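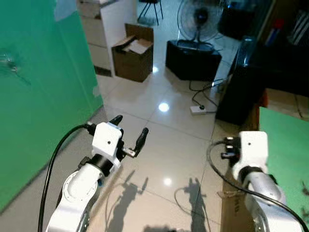 Sun 18 July

Day off, washing on the line, and I have been putting off writing this since the middle of the week. I said in June that I would keep some sort of record of the change at work and so far I have managed two pages and a shopping list. So, a proper go at it.

The arms have been in since the start of last month. Kurkulik, where I have been for 14 years, does hanging and packing for small household goods. It was all hand work when I started. Hooks, cloths, chains, little bags, whatever Trorard sent over to be put up on display boards and checked. You stood at a board and hung things, and then you stood at a bench and took them off again and packed them. There were 22 of us on the day side at one time. It was dull and I was good at it.

Now the hanging is being handed over to the arms, a bit at a time, and my job is called setting. I prepare the board, I put the things where the arms can get at them, I run the movement, and I write down what it did. On Monday I had one cloth on the left-hand hook for most of the morning. One cloth. By hand I would have done the whole row and the next board while the kettle boiled.

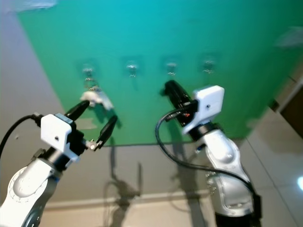 The green board with its four hooks, and the white cloth on the first one.

The hooks are the trouble. They are small and they are bent thin metal, and the plates they sit on are see-through, so against the green you can lose them if you are tired. I can find them with my fingers. The arms have to be shown, over and over, and the showing is what I do now. I come home with my shoulders sore in a different place from before. It used to be the right one, from reaching, and now it is both, up by the neck, from standing still and watching.

We got to 165 tries by Thursday afternoon. I know because it goes on the sheet. Before, we never wrote down how often we did a thing, only how many boxes went out. I am not sure I like having every go written down, even when it is the machine's go and not mine. If the cloth drops, there is a column for what I think went wrong, and I have started to feel that column is about me. I wrote 'hung too low' three times running and then sat looking at it.

Bosen, who supply us with the training notes, say that a setter should be confident after 2 weeks. I was not. I was all right with stopping and starting it by then, but I did not trust my own eye for when it was going wrong. I would stop it too early and lose the go, or leave it and have to pick things up off the floor. It came on slowly and I think I am there now, more or less. On Friday I stopped it before I had properly thought about why. 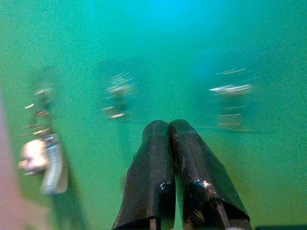 The other thing is the talk, or the lack of it. When we hung by hand there was a person either side of you and you could say anything you liked without looking up. I knew about everybody's kitchens and everybody's knees. Setting is done on your own with the sheet. There is someone at the next board but too far off for talking, so we save it up for break and then there is too much of it and the break is over. A few of us have started going in early to have a cup of tea first. It is not paid but I would rather have it.

Money is the same. I want that written down because people ask. The hourly rate has not moved up or down, but there is less overtime, and the overtime was what paid for the car. Two of the women who did evenings have gone over to Arango, where it is still all bench work. They say it is busy and the floor is cold. I was asked if I wanted to go as well and I said I would think about it, and I did think about it, on the bus mostly.

I have decided to stay till Christmas at least. I do not mind the work itself. There is a sort of patience in it that suits me – I was always slow and careful and got told off for the slow part, and now slow is what they want. My wrists are better too. I noticed I could get the lid off the jam this morning without running it under the tap.

What I would ask for, if we get asked, is a stool at the board, and for the boards to be turned so that two setters can hear each other. I shall put both on the form. Last time I put something on the form it was about the door and that took a year.

Early start tomorrow. Need to find the other grey trousers, and ring about the boiler before I go in. Washing is nearly dry, I shall bring it in after this.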